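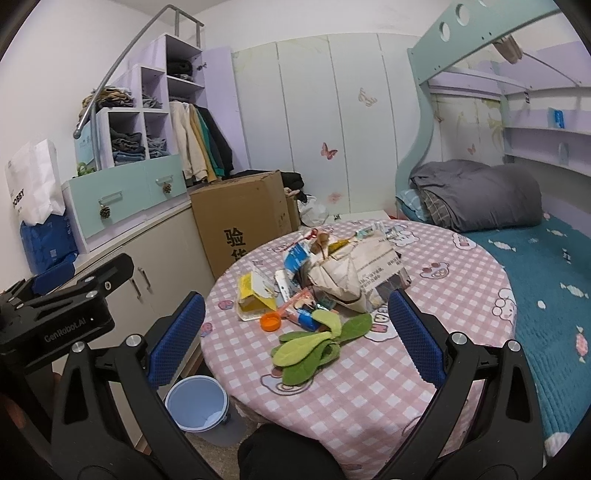 4.3 Preparing a Bedroom Table for the Rekby Lamp

These steps apply to the Rekby table lamp with in-line dimmer. For the wall-mounted model, see Section 5.

1. Choose a table that stands level. Small items such as soft toys may remain on the table, but they must be moved at least 21 cm from the lamp base before the lamp is switched on.

2. If a tablecloth is used, smooth it flat under the base. Do not let the cloth cover the vents on the underside.

3. Place the lamp so that the cord runs down the side of the table nearest the wall outlet. The cord is 2000 mm long and must not be extended.

4. Fit the shade ring by turning it clockwise until it clicks.

5. Insert the plug fully, then set the dimmer to its lowest position and press the switch once.

CAUTION: Never drape fabric or paper over the shade. Felt, plush and similar materials can overheat when left against a lit lamp.

NOTE: The lamp gives up to 400 lumens at full setting. For a child's room at night, the lowest setting is advised.

6. Hold the dimmer button for three seconds to store the setting. The lamp returns to this level each time it is switched on - unless the plug has been removed, in which case Step 5 must be repeated.

If the indicator flashes and error code 54 is shown, unplug the lamp and contact Worketari Customer Service. Owners of the earlier Jusix base should refer to the separate sheet supplied with the adapter.

4.4 Cleaning

Unplug the lamp before cleaning. Wipe the base with a soft, dry cloth.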